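Robotics club bench check, PC teardown task
Wed 11 December
Filled in by: me, before the after-school session
Arm: Ritia (the one on the left bench, NOT Virenar, which is still waiting for its wrist bearing)

Same sheet as November with my notes typed up underneath each line, seeing as my handwriting got complaints. OK means OK, WATCH means it works but come look before you start, FIX means don't run it until I've signed.

1. Mains lead off the donor PC and taken away from the bench: OK
It's in the drawer with the tape on it. Please don't borrow it for the monitor again! I spent ages hunting for it last time and it was right there in front of me, plugged into the back of the screen.

2. Power button held down after unplugging: OK
Did it myself, ten seconds. And yes, we still stay out of the power supply, the whole unit, with fingers or the arm or anything else. If a screw goes in there, call me over.

3. Side panel off and edges checked: OK
Ran a rag along the edges and it didn't snag. Gloves are in the tub if you're going to be reaching in by hand.

4. Emergency stop, both of them: OK
Hit the bench one and the pendant one, arm dropped out both times. The bench one is stiff, so really smack it.

5. Arm base clamps: WATCH
Back left clamp had backed off a bit. I tightened it and put a paint mark across the nut, so if the two halves of the mark don't line up, stop and get the wrench.

6. Gripper linkage and pivot screws: OK
All snug. I opened and closed it a bunch of times with nothing in it and there was no clicking, which is a big improvement on last month (thank you to whoever did the threadlocker). Grip force is still capped at setting 29 in the config. Leave it there, we're pulling drive carriers and they don't need crushing.

7. Loose cables near the work area: WATCH
My least favorite line on the sheet. The arm comes in over the bottom of the case, and the black data cables loop right across there between the drive cage and the far side. The blue carriers are the target for this session, so everybody's path goes close to those loops. Come in high, get above the cage, then go down. If the linkage touches a cable, back out the same way you came in and don't try to wiggle past it.
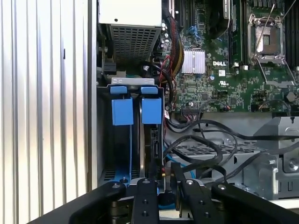
Sreekumar Mudaliar wrote on the sheet that he'd like the cables tied back before anyone runs the pull routine, and that going in high only helps if the person on the pendant remembers it under time pressure. He also asked whether we could slow the last part of the descent.

Fair enough on both. I've added a line 7b for cable ties (soft ones, the reusable kind, so we can put the Dell back how we found it) and that has to be ticked before the first run. On the speed, I've dropped the final approach in the Kemix script from 705 to 313. It's painfully slow now, you'll have time to think about dinner, but I'd rather have slow this week. If it drives everyone nuts we can talk about it once we've got a few clean pulls.

7b. Data cables tied back: NOT DONE YET
Whoever gets here first, please. Initial it.

8. CPU socket area: WATCH
The silver load frame is standing up on the socket. Keep the arm away from that whole side of the board. The no-go box in the script covers it, but the box only works if you've homed the arm first, so home the arm first.

9. Wrist camera mount and lead: OK
Lead has enough slack for a full turn of the wrist. Wiped the lens too.

10. Cycle counter: OK
Reads 2,384. Grease is due soon, and the Reddy tub is almost empty, so I've put it on the shopping list.

11. Safety glasses, one pair per person at the bench: FIX
Two pairs are scratched so badly you can't see through them. I binned them. Until the new ones come, if you don't have glasses you sit at the laptop end behind the screen, and we swap over between runs.

12. Spotter named for each run: fill in on the day
Run 1:
Run 2:
Run 3:

Signed off for practice once 7b has initials on it and everyone at the bench has glasses on.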